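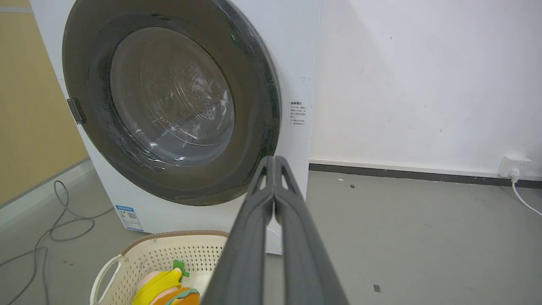
Grippers on trial: the laundry corner gets a workout

Regular readers will know that the laundry corner has been Drita Spahić's territory for most of the year. She picked the washing machine as our test appliance back when everyone else wanted a kitchen, and I have come around to her view completely. A front loader is a wonderful thing to throw at a gripper! You have a big round door, a smooth front, a drum with a deep lip, and a load that never has the same shape twice. If an arm can cope with that, most of the rest of the house starts to look friendly.

This month we finally got to do the thing we have been promising since the spring, a proper side-by-side of finger sets on the same arm, with the same wrist camera and the same controller settings. There are 4 sets in the comparison:

Stamari short fingers, the hard ones that came with the arm
Stamari long fingers, same material, same pads
Vurdale soft fingers, with the matte rubbery skin
Our own set, printed in the shop by Borislav Stan and changed by him nearly every week

Every set gets the same jobs. Approach the door, open it, take the soft things out of the basket, put them in the drum, close the door, back off. We run each job 32 times per set with the basket moved a little between tries, and Lumturie Vukadinović keeps the log. She has been strict about it, too. A grasp that slips and is caught again on the way counts as a slip, even if the toy lands in the drum in the end. Borislav argued that one for a whole afternoon and lost.

Now for what we have learned so far, and please read all of it as early notes, with the full log still being checked.

The door is easier than we feared. With the fingers closed and used as a single blunt tool, every set could push the door shut from the first morning. Opening is another story. You need to get a fingertip in behind the rim, and the space there is tight. The Stamari short fingers are stiff enough to do it but run out of reach, so the wrist ends up very close to the door and the camera loses its view of the edge you are trying to hook. The long ones fix the reach and bring in some flex, and you can hear the motors working at it. Borislav's printed set has a thin tip that slides in beautifully – and snapped twice. He has since made the tip thicker by 3 millimeters, which costs a bit of clearance but has held up well.

The Vurdale fingers were the surprise for me. I expected them to be lovely with fabric and hopeless with the door. They are lovely with fabric. Pick up a plush toy with them and the surface gives just enough that you can close gently and still lift. With the hard fingers we had to squeeze more, and the toy would sometimes roll out sideways as the grip closed. At the door, though, the soft set did better than its looks suggest, as long as the approach came in straight. Come in at an angle and the tips fold over, and you may as well start again.

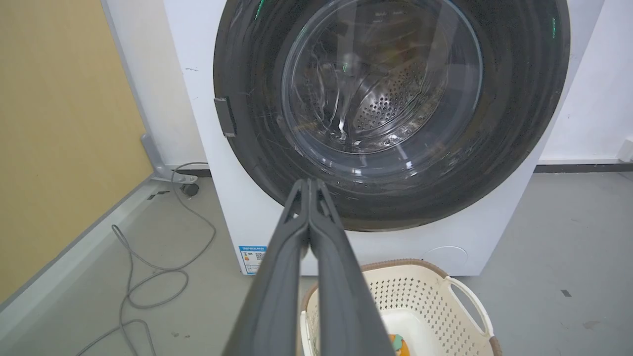

Approach angle has turned into the topic of the month, in fact. Kalliopi Grgić noticed that our best runs and our worst runs looked nearly the same on the arm's own position readout, and she went back through the wrist video to find out why. Her answer is that small errors at the shoulder turn into real ones at the fingertips when the arm is stretched out low, and the door is exactly where the arm is stretched out low. She wrote a short routine that stops the hand a little way short of the rim, checks the door edge in the camera view, and corrects before going on. It adds a pause to every run. It also rescued a lot of tries that would have been misses, and I am very glad to have it.

The camera itself deserves a paragraph. We had talked about moving it higher up the wrist to get a wider view, and Lumturie tried it over a couple of evenings. The wider view is nice for finding the basket. For the door it was worse, with the fingers covering more of the part you care about and the reflections on the glass wandering about as the arm moved. Shiny curved glass under ceiling lights is hard on any edge finder. We went back to the close mount and locked the exposure at a lower value, and the tracking settled down right away. If you are setting up something similar, try the exposure before you start drilling new holes in your bracket!

A few words on cost, which several of you asked about after the last issue. The Vurdale set is the most expensive of the four by a good margin. Borislav's fingers are the cheapest per pair, but only if you leave out his time, and he has asked me to mention his time. Over 530 grams of filament have gone into rejected versions, and they live in a drawer that he will happily open for visitors. The pads are what wear out first on all of them. We have not settled on a replacement interval yet and would love to hear from anyone who has long-run numbers on rubbery pads against painted metal.

Next up is the controller. Ásdís Kvaran has the Brestance board running on the bench and wants to compare its force limit with the one in our present setup. The idea is that the hand should feel the rim and stop pushing before a finger bends, which would be kind to the printed tips and might let us speed up the approach. She has it responding cleanly to a hand push. The arm comes after that, at low speed, with the hard fingers on first.

We are also hoping to borrow a second appliance with a different door from the Halilović workshop. Everything above was learned on one machine, and I would like to know how much of it is about grippers and how much is about this particular rim. Drita is betting on the rim.

The finger files for the printed set will go up on the members' page in December, thicker tip included. If you print a pair, send your notes to Borislav, and tell him which material you used and which way up you printed them.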